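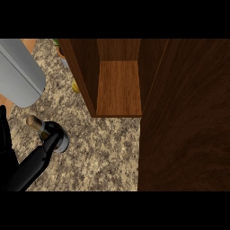
A computer-rendered kitchen: speckled counter, wooden cabinet.

My dishwasher wants to know where I am. I found this out on a Wednesday night, standing in my socks with a tablet in one hand and my phone in the other, trying to work out why the quick cycle had vanished from the front panel. It hadn't broken. It had moved into the app, and the app – made by a mob called Druseo, who I'd never heard of until I'd already paid for the thing – wouldn't open until I gave it my location, my email and permission to look for other devices on my home network.

I said yes, of course. There was a lasagne dish in there that had been soaking since Monday and I have my limits.

But I've been cranky about it ever since, and I think I've got a right to be. I don't mind gadgets. I've got a speaker in the lounge room that I talk to more than I talk to my neighbours, and I'm fond of the little doorbell thing that tells me when a parcel's arrived. What gets up my nose is being asked for something after the money's gone. If the box had said "needs to know where you live to wash a fork", I could have put it back on the shelf and bought the dumb one for 600 dollars. I'd have been quite happy with the dumb one!

So I did what you're supposed to do and read the privacy policy. I pasted it into a word counter first, because I'm that sort of person, and the main page came to 1732 words. Fine, I thought, that's a cup of tea. Then I got to the part on "trusted partners", which links to a separate page, and that page is a list. There are 903 companies on it. I scrolled for ages. I recognised a couple of ad networks and a parcel tracking outfit, and somewhere down among the F's was one called Flundarov, whose whole website is a logo and a contact form. I filled in the form in August and asked what they'd want with my rinse cycle. Still waiting.

People tell me I'm being precious. "What are they going to do, find out you had curry?" Well, no, but think about what a dishwasher knows. It knows when you're home and when you've gone away for a fortnight. It knows if you've started running it at two in the morning, or if a house that used to fill it every night now fills it twice a week. My mum would call that being nosy, and if a bloke stood at the kitchen window with a notebook writing it all down she'd turn the hose on him.

The other thing I hear is that you can always opt out. Have a go at it some time. On mine it takes 3 menus to get to the switch, the switch is already grey so you can't tell if it's on, and when you finally turn it off you get a message warning that "some features may be limited". One of those features is the quick cycle. I'd call that a toll booth.

I'd like a pretty simple rule, and I don't reckon it'd send anyone broke. If a machine has a job, it should do that job with the wi-fi switched off. Anything extra can be in the app, and you can trade your data for it if you fancy, with your eyes open. And put it on the outside of the box, same size as the energy stars, so we can read it in the shop without our glasses.

Some makers manage it already. My sister's oven is a Brurnard and it has an app she's never once opened, and it roasts a chook beautifully. She didn't have to sign up for anything. She turned a knob.

Anyway, I've put the dishwasher on the guest network, under an email address I made up for the purpose, and turned location off again. Every few days it asks me to reconsider. I press "not now" each time, as there's no button for "no", and then I go and wash the good glasses by hand.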